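Lalton releases Pilomari 2 planner with simulated household test set

2020-08-27

Lalton has released version 2 of Pilomari, its motion planning library for robot arms, along with a set of simulated rooms for testing pick-and-place software. Both went up on the company's download page this morning.

The main change is in how the planner deals with clutter. Earlier versions worked out the full path of the arm first and checked the fingers of the gripper against nearby objects at the end. If the check failed, the whole path was thrown away and the search began again. Version 2 checks the fingers and the path together, and keeps the parts of a failed search that can still be used.

Lalton says this matters most when the target stands close to something else on a table, or has a shape that leaves few good places to hold it. In its own tests on 505 simulated tasks, the median planning time fell from 229 milliseconds to 123. The company has published the task files and the random seeds so that others can repeat the runs.

The rooms are furnished like parts of a home and use a model of the Franka Emika arm, fixed to a pedestal beside the furniture. Targets include animal figurines as well as crockery. Users can swap in their own objects, provided each one comes with a collision mesh and a mass. A script called Forsyth, included in the download, reports meshes with holes or flipped faces before a run starts.

Evander Imrie, who leads the planning work at Lalton, said the odd shapes had been the hard part. "A mug gives you a rim and a handle, and most grasp generators have seen plenty of those. With a figurine you may have a thin neck and a heavy body, and a grasp on the neck can look fine to the planner and still let the thing swing when you lift it."

Pilomari 2 now passes an estimate of that swing to the controller, which can slow the lift or ask for another grasp. The estimate is switched off by default. Imrie said it adds to the planning time and was left out of the published figures.

The perception side is unchanged. Pilomari still expects object poses from elsewhere, either read straight from the simulator or supplied by a separate tracker. A module that plans from depth images was shown to a few users in July but has been held back — Lalton gave no date for it.

Existing users will have to make some changes. The old grasp file format is no longer read, although a converter is supplied, and the settings for joint speed limits have moved from the planner to the controller. Python bindings are included for Linux. There is no Windows build of this version.

The 21 known faults listed in the release notes include one in which the arm stops short of the target if the table height is changed after the room has loaded. Reloading the room clears it. A fix is planned for the next update.

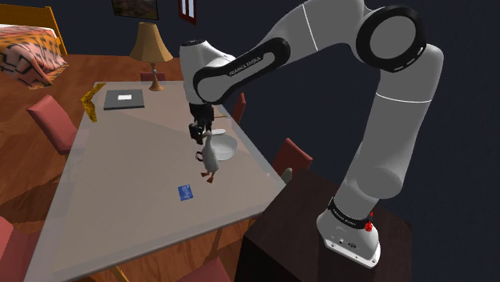

Elell: The speed limits moving to the controller caught me out. My old config loaded with no warning and everything ran at the default speed until I found the line in the notes. The converter did handle all my grasp files, though. Does anyone know whether the swing estimate uses the mass from the object file or a fixed value? I can't find it in the docs.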